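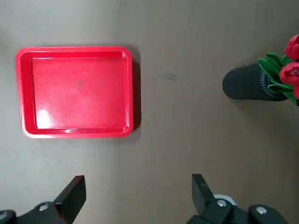

Stivholm 红色托盘,右侧是横放的 Pedotance 花瓶和仿真郁金香

托盘、花瓶、铁丝架:三件桌面小物的使用感受

2024年6月25日
阅读时间:5 分钟
阅读 1,231

三件东西是在 Haque 一次下单的:Stivholm 的红色塑料托盘,Pedotance 的黑色花瓶(带一束仿真郁金香),Gerusano 的白色小铁丝架。凑满 100 元免运费,托盘本来不在计划里,是为了凑单加的。用下来,托盘反而是用得最多的一件。

Stivholm 托盘

长方形,圆角,四周有一圈凸起的边。颜色是很正的大红,和商品页上的差别不大。内壁有一点斜度,从边沿往下收到盘底,所以盘底的可用面积比外尺寸小一些。买之前如果要放固定大小的东西,按盘底的尺寸量,不要按外圈量。

我主要拿它装零碎:钥匙、笔、充电头、拆下来的小螺丝。有边挡着,端起来走几步东西不会滚出去。放杯子也可以,不过盘底是平的,没有防滑垫,杯子底下有水的时候会滑,端的时候要慢一点。

表面是亮面。优点是好擦,湿布一抹就行,酱油滴上去也没有留色。缺点是反光,台灯一照边沿和盘底就有白色的光斑,放在屏幕旁边会有点晃眼。另外亮面容易显痕迹,盘底靠中间的位置能看到一小块暗印,介意的人可以垫张纸,或者选哑光的款式。这个系列有没有哑光款,我在 Haque 没有搜到。

边沿摸着顺滑,没有毛刺。单手捏一侧端起来会微微变形,装重物建议两只手。洗碗机没有试过,标签上也没写能不能进,我都是手洗。

40 元买一个塑料托盘,不算便宜。同样大小的杂牌货能省一半,只是边沿处理得没这么圆。

Pedotance 花瓶和仿真郁金香

圆柱形,黑色哑光,瓶身有一圈圈细横纹,底部收圆。横纹很浅,远看是纯黑,光从侧面过来的时候才明显。和亮面的红托盘摆在一起,一个吸光一个反光,对比挺大。

哑光黑的老问题是落灰。横纹里的灰用干布擦不干净,我后来改用软毛刷顺着纹路刷,再用微湿的布擦一遍。两周弄一次,不算麻烦。

稳定性一般。空瓶偏轻,插上花以后重心往上走,桌子被碰一下就容易倒。里面装点细沙或者小石子会好很多。如果家里有猫,建议直接装沙。

郁金香是仿真的,刚拆出来时挤成一团,需要自己一枝一枝掰开。花茎里有铁丝,可以弯,弯过之后能保持住。新拆的时候有一点塑料味,开窗放两天就散了。放在书架高处看着还行,放在手边近看就能看出是假的。想要逼真效果的,单买瓶子,花另外配。

瓶子插真花我没有试,说明里没提防水,不建议直接灌水。

Gerusano 铁丝架

白色,铁丝很细,底部是平的长方形,侧面是竖着的铁丝。个头小,放在桌子靠里的左角,不占多少地方。东西从上面放进去,也从上面拿,适合放要经常取用的小件。里面放一件蓝色的东西,隔着铁丝能看见颜色,找起来方便。

铁丝之间有间隔,笔、螺丝这类细的会漏出来,零碎还是归托盘。架子自身很轻,放在纸上或者光滑桌面上,抽东西时容易跟着走,要用另一只手扶一下。我在底下贴了四个小胶垫,情况好了一些。

白色涂层目前没有掉漆。焊点检查了一遍,有一处略粗糙,不扎手。如果要放在厨房或者浴室,时间长了会不会生锈,现在还说不好。

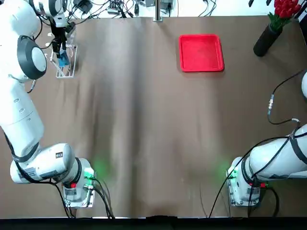
三件怎么搭配

我现在的摆法是铁丝架靠里,托盘放在靠里偏右,花瓶放在不容易碰到的一侧。桌上铺一层棕色的纸,脏了就换,也能减少托盘底部和桌面的摩擦。纸有折痕的地方不太平,花瓶别立在折痕上。

如果桌子窄,这三件不必都放上去。托盘和铁丝架有一部分功能重叠,东西不多的话留一个就够。要分类放的,细碎的进托盘,立着的进架子。

购买建议

托盘推荐,前提是能接受亮面和这个价格。铁丝架可以买,最好自己准备胶垫。花瓶看个人喜好,瓶身的做工没有问题,搭配的花比较普通,不太在意花的可以等打折。

包装方面,Haque 这次用的是一个大箱子,三件各有一层纸隔开,没有压坏。花瓶外面还套了一层网套。发票要在订单页自己申请,不会随货寄出。

评论 5 收藏 40 分享 100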